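Drustov Fixed-Height Work Table: Review After Eight Weeks
Reviewed by Siiri Tikkanen
25 Aug 2020

The Drustov is a fixed-height work table sold flat-packed, intended for standing use. I bought it at full price to replace a trestle setup that had sagged in the middle. It has been assembled and loaded since the first day, mostly with bench equipment and sometimes with paper.

Finished height on my unit is 897 mm from floor to top surface with the leveling feet screwed all the way in. The instruction sheet gives the same figure. At this height I can write standing up without bending at the waist, and I can use a tall stool with a footrest. An ordinary office chair is no use with it. Drustov doesn't sell shorter legs, and the feet only add height.

Assembly

The box contains the top, four legs, a two-piece underframe, one hex key and a bag of bolts. One person can do everything except turning the table over at the end. My time was 27 minutes, including a mistake with the underframe, which goes together either way around but only lines up with the pilot holes one way. There is no arrow or label to show which. Lay the rails on the underside and check the holes before tightening anything.

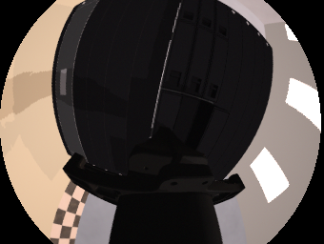 Bolts go into threaded metal inserts and can be taken out and put back without wearing the hole. I did this twice on purpose and the torque felt the same each time. The underframe screws are different. They bite directly into the top, so I would not plan on moving house with this table more than a few times. Pre-drilled depth was correct at every hole.

The supplied hex key is soft. Mine had rounded at the tip by the third leg and I finished with a driver bit of the same size.

Stiffness

Front to back, the table is good. A firm push at the middle of the long edge moves the top very little, and it settles at once. Side to side it is weaker. There is no stretcher between the legs at floor level, so all resistance to racking comes from the corner joints. Retightening after the first week made a clear difference. A second round in July made none.

For typing, soldering, sorting and light assembly the sway doesn't matter. For hand planing or anything with a vise it would. Leilani Obi tried sawing a length of shelf on it and moved to the floor after a few strokes.

Sag was measured with a steel straightedge and feeler gauges, with the heaviest equipment left in the center. I found no change between the first reading and the last.

Surface and edges

The top is pale tan and low in gloss, and a desk lamp doesn't throw a hard reflection off it. Corners are rounded, with a radius large enough that walking into one is not an event. The front edge is a thin, darker olive-brown, and I had no trouble with splinters or lifting along it.

Marks so far: one shallow dent from a dropped clamp, and a faint ring where a mug sat overnight. Isopropyl alcohol on a cloth took off marker ink and left no haze. I didn't test acetone, and the care sheet says to avoid it. Pale surfaces show pencil and graphite dust very clearly, so expect to wipe it down often if you draw. 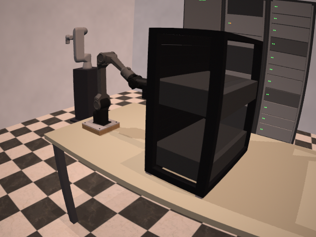 Legs and feet

The legs are slim, squared and dark gray. The finish on mine is even apart from one thin spot near a bolt hole. The leveling feet have 8 mm threads and hard plastic pads that slide on smooth flooring. I added rubber cups, which stopped the sliding.

Compared with the Stellel

Khrystyna Kuzmenko lent me her Stellel bench for a side-by-side check. It is stiffer in both directions because of a low rear stretcher, and it costs more. Its top is also shallower, and the stretcher gets in the way of storage boxes. I would take the Stellel for hand tools and the Drustov for electronics or packing.

Shipping and parts

My box arrived with seven of the underframe screws missing. Customer service asked for the batch number, printed on the end of the carton, and mailed a full bag. Keep the carton until you have counted the hardware.

Ratings
Assembly: 3 out of 5
Stiffness: 3 out of 5
Surface: 4 out of 5
Value: 4 out of 5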